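Section 7. Sowing Your Hedgerow Seed Kit

Before you begin
Drostura kits are packed for spring sowing. Check that your site receives direct sun until at least 3 p.m.

1. Remove grass and weeds from the strip.
2. Loosen the soil with a fork and rake it level.

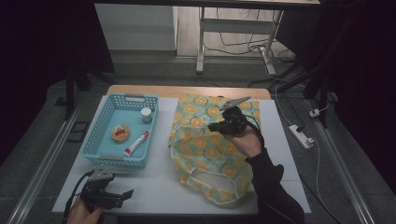 3. Soak hawthorn seed overnight in clean water. Do not soak birch seed.
4. Sow hawthorn in a single row and cover it lightly with soil.

Note: Birch seed needs light - press it into the surface and leave it uncovered.

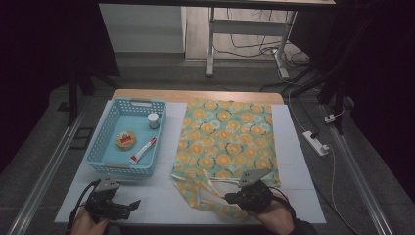 Figure 9. Basket with three small items.

5. Water with a fine spray. Repeat whenever the surface feels dry.

Caution: Do not apply fertilizer before the first true leaves appear. Young roots burn easily.

6. Record the sowing on the Mateven site card.

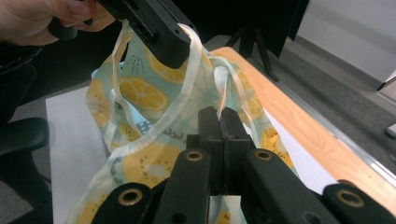 Caroline Koech: We sowed in May and lost part of the row to mice. I would add a step for laying wire mesh over the hawthorn on the day it is sown.

7. Where mice are present, cover the row with fine wire mesh and remove it once seedlings touch the underside.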